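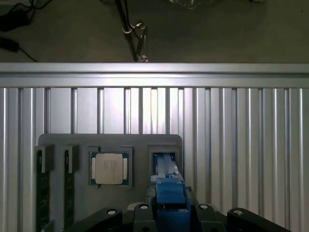
Film Studies: Genre and Co-production
Week 9 handout - The co-produced adventure film
Instructor: Pirjo Eskola

Read this before the lecture. The screening starts right after the break, so please have the notes with you.

1. What we mean by co-production

A co-production is a film paid for and made by companies in two or more countries. Some are official, which means they are made under a treaty between governments and count as a local film in each country. Others are private deals between companies. The difference matters for money. An official co-production can usually apply for public funding on both sides and may avoid limits on foreign films. A private deal gives the producers more freedom in casting and story but fewer of these benefits.

In your essays, do not call a film a co-production only because it was shot abroad. A crew that rents a studio in another country and goes home is making a location shoot. Look at who put up the money and who owns the rights.

2. The visitor plot

Many adventure films made across borders use the same basic story. A person from one country arrives in another, knows very little, and has to be taught. The visitor stands in for part of the audience. When a custom or a legend needs explaining, someone explains it to the visitor.

Producers like this plot for practical reasons. It gives a role to an actor from each market. It also gives the writer a reason to have two languages on screen. Critics have complained that it puts the outsider at the center of a story that belongs to other people. We will discuss both views in section.

Things to watch for:
- Who speaks first in the opening scene, and in what language
- How long it takes before the visitor meets a teacher
- Whether the teacher has a goal of their own
- Who wins the last fight, and who gets the last line

3. Case study: Grosari

Grosari is set in 1252, in a mountain kingdom at the end of a trade road. A young surveyor named Kubo is sent to map the passes and is taken in by a retired sword teacher, Drustis. The first half follows the lessons. The second half is a siege.

Kubo is a visitor, but a slightly unusual one. He has a trade and he is good at it. In the lesson scenes he corrects Drustis on distances and slopes, and the maps he draws are used in the siege. Compare this with the films from week 3, where the visitor brings nothing except good intentions.

Note the handling of language. Kubo and Drustis have no common language for the first part of the film. The director leaves Drustis without subtitles until Kubo begins to understand him, and then the subtitles come in a few words at a time. Dubbed versions lose this completely. We will watch the subtitled version.

The siege uses around 1000 extras. Most of the shots are wide and held for a long time, so you can follow groups of people across the valley. The duels are cut much faster. Mark down where the cutting speed changes and what is happening in the story when it does.

4. Action and the performer

Fight scenes are often described as breaks in the story. Try to avoid this in your writing. A fight can tell us about rank, training, age and mood. Drustis fights with very little footwork, and early on this looks like skill. By the bridge scene we know about his knee, and the same style reads differently.

Useful terms for this section: master shot, undercranking, wire work, stunt double, insert, reaction shot. Definitions are in the glossary at the back of the course packet. You will be expected to use at least two of them correctly in the response paper.

5. Second case: Zellodach

We will only have time for the opening reel of Zellodach. It is a comedy and it turns the visitor plot around. The stranger arrives, refuses every teacher who is offered, and opens an inn. The villagers then have to learn from each other. Pay attention to the music - the heroic theme plays each time a teacher is turned away.

6. Response paper

Write two pages on one scene from Grosari. Choose a scene with both dialogue and physical action. Describe how the scene is shot and edited, then say what it tells us about the relationship between Kubo and Drustis. Plot summary should take up no more than one paragraph. Outside sources are not required.

Papers are due by noon on Saturday, October 27, 2018. Late papers lose a grade per day unless you have arranged something with me first.

Next week: the studio backlot and the historical set. Read the chapter on painted backdrops in the packet.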